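Holtdale gripper trials

The Holtdale gripper trials are a bench procedure for comparing robot end effectors on loose and deformable material. The procedure was drawn up by Dace Vaher at the Clastdale workshop, where the first round covered three units: the Dzene two-finger parallel gripper, the Brorness soft gripper and a five-finger hand built in the workshop. All were fitted in turn to the same arm and run from the same controller.

Procedure

Each gripper is given 25 attempts per material. An attempt consists of closing on the material, lifting it 16 centimeters and holding it for five seconds. The load is weighed after release. Any material that falls during the hold is weighed separately and recorded as shed mass.

Rigid blocks and cloth squares are used to check calibration. The main test material is shredded paper, which has no fixed shape and tangles with itself, so a single grasp can lift far more than the fingers enclose.

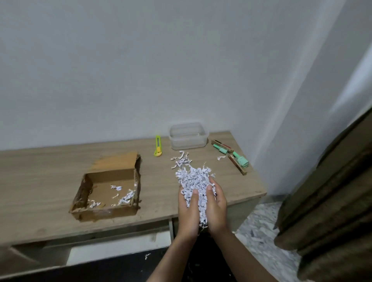
Human performance serves as the reference. In the manual runs an operator works with both hands, and the motion is recorded from a head-level camera. Grasp width and finger closure are estimated from the video and compared with the joint readings of each gripper. Single-hand runs are kept in a separate table, as none of the tested arms was used in a two-arm setup.

Results

The Dzene unit gave the most repeatable grasps on blocks but shed paper in 13 of its attempts, mainly from the open sides of the jaws. The Brorness unit lifted larger loads and shed less, with a slower release caused by strips clinging to the finger pads. The five-finger hand came closest to the manual reference in lifted mass. Its controller needed retuning between materials.

Limitations

Paper from different shredders varies in strip width and curl, and results from separate batches are not directly comparable. Static charge was not controlled in the first round. A later revision added a humidity reading at the start of each session.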